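How Robot Software Plans a Job
Wulley Science Pages – Machines and Code
By Lakmal Mollah

A robot arm is a set of motors and joints. It does not know what a computer is or how to work on one. A program has to tell every joint how far to turn and when. At Undwood, the program that does this is called Toft. It splits each job into three parts: look, plan and move.

Look. A camera takes a picture and sends it to the software as a grid of numbers. The software searches the numbers for shapes it has been taught, such as the long box of a hard drive. This is called perception.
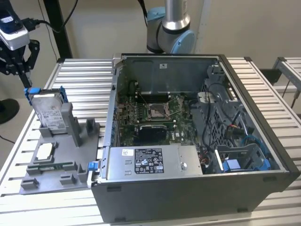
The gripper above a hard drive standing in the gray tray. A camera is mounted on top of the gripper.

Plan. The software knows where the gripper is and where it should go. It tests many paths between the two points and throws out any path that hits something – the tray, the case or the other arm. Toft tests around 40 paths for one move. The planner keeps the shortest path that is safe.

Move. The path is cut into small steps. After each step, sensors in the joints report their angles. If a joint is off, the software sends a correction. This loop is called control.

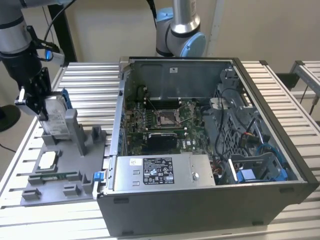 A gripper holding a hard drive over the tray. The tray also has a small CPU chip and a green memory module.

Holding a part changes the plan. The drive sticks out past the fingers, so the software adds its size to the size of the gripper and checks the path again.

Words to know
Perception: finding objects in camera data
Planner: the part of a program that picks a path
Control: checking and correcting a movement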